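1/ Ruvside council voted in March to move the public comment period from 7 pm to 2 pm. I've been going to these meetings for years and I want people to know what that does.

2/ The 7 pm slot was the only one most working people could make. The clerk's sign-in sheets are public. 1,460 people signed in to speak over the last full year. Nearly all of those were evening meetings.

3/ Councilman Anselmo Llorente wrote the motion. His reason was overtime for staff. I asked for the figure at the meeting and was told it would be sent to me. I'm still waiting.

4/ The same night they cut speaking time from five minutes to 3. That part wasn't on the posted agenda. It was added from the floor after most of the crowd had gone home.

5/ Deok-su Yoo voted no on both. I didn't vote for him and I disagree with him on the Ibarra Road rezoning, but he read the agenda rule out loud and asked for a delay. He got no second.

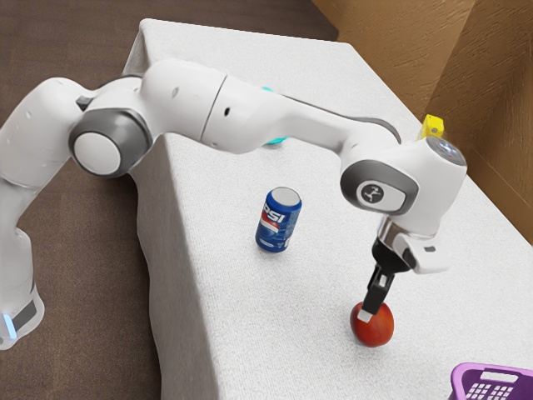 6/ What you can do. The town charter lets residents force a public hearing with 600 valid signatures. You have to be registered at a Ruvside address. Print your name the way it appears on your registration – the clerk threw out a lot of them last time over initials.

7/ We're trying for 2,000 to be safe. Sheets are at the Plenier Street library, front desk, until they close at 8 pm. Please don't take a blank one home unless you plan to bring it back.

8/ If you already signed the one outside the grocery store, that was a different petition, the one on parking. You can sign both.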